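3. Recap Writing and the Haunted House Episode
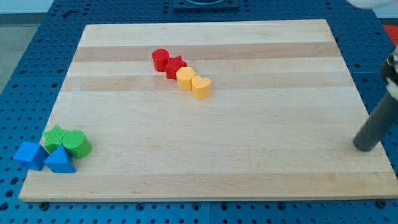

Figure 3. Red cylinder and red star-shaped block side by side on a striped wooden cutting board.

3.1 Material

The corpus for this part of the study consists of 429 episode recaps of animated mystery series, collected from 21 fan-run sites. All of the recaps were written in English by people who had watched the episode at home and were not paid for the work. We left out recaps that had been copied from a broadcaster's listing, and we left out any text under two paragraphs. Where a site carried two recaps of one episode by different writers, both were kept and treated as separate texts.

Most of the recaps deal with three series: Clotow, Estcombe and Kellau. Clotow is the oldest and has the simplest plots. Four cousins travel in a mobile library and stop in a different town each week, where a monster or ghost has been scaring people away from some piece of property. Estcombe uses a boarding school as its single location and lets some of its mysteries run over several episodes. Kellau began as a comedy about a lighthouse and only took on mystery plots in its second season, after a change of head writer. Its recaps are the longest in the corpus, mainly because the writers feel they have to explain the running jokes.

3.2 Coding

Each recap was divided into segments by story event. A segment could be a single clause or several paragraphs. We then marked each segment for one of 9 functions, among them arrival, first sighting, suspect introduced, chase, trap and unmasking. Comments by the recap writer that did not report a story event were marked separately as asides. The coding scheme follows the one set out by Trương for radio serials, with the chase added as its own function. Trương had placed chases under "obstacle," which works for radio but hides something that animated series do in nearly every episode.

Liên Tôn coded the full corpus. A second coder worked through the Estcombe recaps without seeing the first set of codes, and the two then met to settle their differences. Most disagreements concerned the line between first sighting and chase. In Clotow the ghost often appears and starts running after the cousins in the same shot, and recap writers tend to cover both in one sentence. We decided to code such sentences as first sighting when the ghost had not been mentioned before, and as chase in all other cases.

3.3 Where recaps slow down

The arrival is given more room than its screen time would suggest. In the episodes themselves, the drive up to the house is short, and in Clotow it is often reused footage. Recap writers still spend several sentences on it. They name the person who owns the house, explain how that person knows the main characters, and often make a guess about who the culprit will be. In the Kellau recaps this guess is sometimes repeated at each later stage, with the writer keeping a kind of score.

The chase is treated the other way. A long chase with music may be reported as "they run around for a while," or skipped with a note that the song is a good one. Only when the chase leads to a clue do the writers go into detail. A trapdoor that drops a character into the room with the missing will gets a full description, while three other trapdoors in the same sequence go unmentioned.

The unmasking shows the widest spread. Some writers give the culprit's name and stop. Others check the solution against what was shown earlier and list what does not fit. The Estcombe recaps contain the most of this checking, which may reflect the longer plots, since a reader who follows several episodes in a row has more reason to care whether the clues add up. The older Clotow recaps hardly do it at all. A common form there is one line on the motive, usually hidden money or a land sale, followed by a closing remark on the dog.

3.4 Asides

Asides appear in every part of a recap but gather at two points, the arrival and the first sighting. At the arrival they concern the setting and the friend or relative who has invited the group. At the first sighting they concern the ghost's design, and here the writers often compare it with ghosts from earlier seasons. Color is mentioned more than any other feature. Voice comes next, in particular when a viewer has recognized an actor from another role in the same series.

We had expected asides to grow more frequent with later seasons, as the writers became more familiar with the formula. This was true of Kellau but not of the other two series. In Clotow the asides become fewer and shorter after the change of theme music, and several writers stop posting at that point. The next section takes up the comment threads under these recaps, where readers often supply the checking that the recap itself leaves out.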